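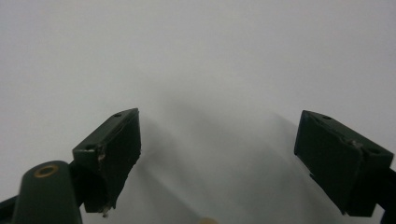

[Kanduria-list] Re: Laying out small containers on a white board

Date: 7/25/23
To: Kanduria-list
Subject: Re: Laying out small containers on a white board

Replying to the message below, and to the two shorter ones that came in off list asking the same thing.

> I have a bench full of little trays and tubs and I keep
> losing track of what I have laid out. The bench top is dark
> and scratched and anything clear disappears on it. I saw in
> an older post that you work on a white sheet. Is it just
> printer paper, and do you stick it down? Also, do you keep
> the clear tubs apart from the colored ones, or does it not
> matter? I have the Stan drawer unit, if that makes any
> difference.

Taking the sheet first. I have used both paper and foam board, and either will do. Paper is cheaper and you can write on it. Foam board stays flat and small round things don't rattle when you set them down. If you use paper, get the heaviest you can find. Ordinary printer paper curls at the corners in a day, and then a light tray slides every time you lean on the edge.

I do not stick it to the bench. The sheet goes on a light wooden board and the board goes on the bench. That way the whole layout can be picked up and moved when the bench is needed for something else. I leave some bare wood showing, which gives you a place to hold the board without touching the white part. For paper I use a little low-tack tape at the corners. Foam board I leave loose.

My work surface is grey and has a metal rail down the left side. I don't push the board up against the rail. I did that for a long time and it meant that anything on the left end was awkward to reach. Leave a gap wide enough for your hand.

As for the layout, I keep one loose row and only a few things out. The small yellow tray goes on the left, the clear container next to it, and the round white piece out toward the middle of the sheet. The rest of the sheet stays bare. It looks like a waste of space, but you need somewhere to put a thing down once you have picked it up, and if the sheet is full you end up stacking.
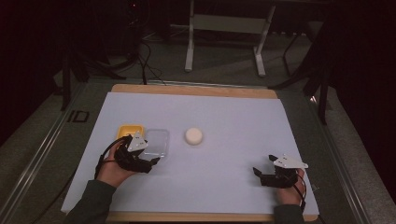
Containers: clear, colored and white

You asked if it matters whether the clear ones are kept apart. On a white sheet I find it matters less than you would think. A clear container with rounded corners shows up well enough by its edges if the light comes from the side. With the light straight overhead it fades. Putting it beside something yellow helps, as your eye goes to the yellow first and then finds the clear one.

White on white is the harder case. A flat round piece on a white sheet has only its shadow and whatever light catches the top. If you have a lot of white caps or lids, you would be better off with a pale grey sheet for those – or put a strip of colored paper under them.

The yellow trays I like best came in a pack from Vovusura. I bought 10 and still have 7. They are shallow, so you can slide a small part up the side with a fingertip and out over the lip. The deeper Grorkimus tubs hold more, but I have to tip them to get the last pieces out, and then everything comes at once. I keep those for storage and fill the shallow trays from them.

On the Stan drawers, no, it makes no difference to the board. The only thing I would check is the depth of the bottom drawer. On mine the Vovusura trays fit two high with the drawer closed. Three high will catch on the frame.

Cleaning

Wipe foam board with a barely damp cloth and leave it to dry flat. Don't scrub it, the surface dents and then round things find the dent and stay in it. Paper I just replace. I bought a box of 700 sheets some years back and there is plenty left, so I change it whenever it gets marked up.

Clear containers want a soft cloth. Paper towel leaves fine scratches, and after enough of those they look cloudy on any background.

The one thing I have not settled is how to label the clear ones. Stickers leave glue behind, and marker on the lid is no use when the lid is off. I have tried writing the contents on the sheet in pencil next to each container, and that works until something gets moved. If anyone on the list has a better way I would like to read about it. I will be away for the first part of August, so replies from me may be slow then.

--
Kanduria-list
To leave the list, send a blank message with the word "leave" in the subject line.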